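## 5. Setting the spin and drying options

The Ikden washer-dryer comes out of the box with the spin set to its highest speed and the dryer set to Auto. Neither is a setting I would choose. The sales leaflet says Auto "knows when your clothes are done", and in the Stasimcombe flats, where we have looked after these machines since February, it has mostly known when to stop too early or much too late. Set both by hand before the first proper load.

1. Turn the dial to **Off** and wait for the display to go dark.
2. Hold **Spin** and **Start** together until the display shows `SP`. The printed card says two seconds. Allow five.
3. Press **Spin** to step down through the speeds. Stop at the third one.
4. Press **Dry** until the word *Timed* lights up.
5. Use the plus and minus keys to set the time. For a half load, 48 minutes is a fair starting point.
6. Press **Start** once to save. If the machine beeps twice, it has not saved, whatever the display says. Go back to step 1.

**Note:** The settings are lost if the power is off for more than around 9 hours. The maker calls this a safety feature. I call it a cheap memory chip, but either way you will need to repeat the steps after a long power cut.

### 5.1 Dark clothes

There is a programme called Dark Care. I have compared it with the ordinary 30-degree wash and can find one difference: it runs a longer rinse. It may help a little with powder marks. I would not expect it to keep black things black, and I would not pay extra for the special liquid the card recommends either.

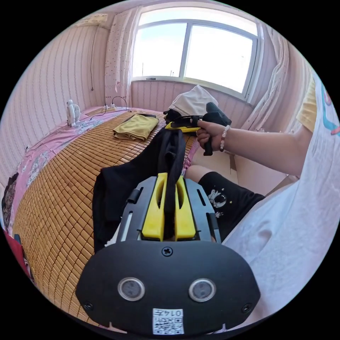
Turning garments inside out does more for them, and so does leaving space in the drum. Fill it to two thirds at most for washing and half for drying. The line moulded inside the door is higher than that – ignore it.

**Caution:** Do not use Timed drying for anything with a rubber print or a waxed finish. The drum carries on warming for a while after the heater cuts out, and the cool-down period is too short to be relied on.

### 5.2 The filter light

The light comes on after every sixth cycle. It does not measure anything. It is a counter, so it will tell you to clean a spotless filter and stay quiet about a blocked one. Check the filter after each drying load instead.

1. Open the flap at the bottom left and pull the filter straight out.
2. Peel off the fluff with dry fingers. Rinse the mesh only if it feels greasy.
3. Push the filter back until it clicks, then hold **Dry** to clear the light.

Older Asten machines use a filter that looks the same and almost fits. Skinner sells both under one part name, so compare the clips before you throw the old one away.

*Section revised by Arvo Lehtinen. Descaling is covered in section 6.*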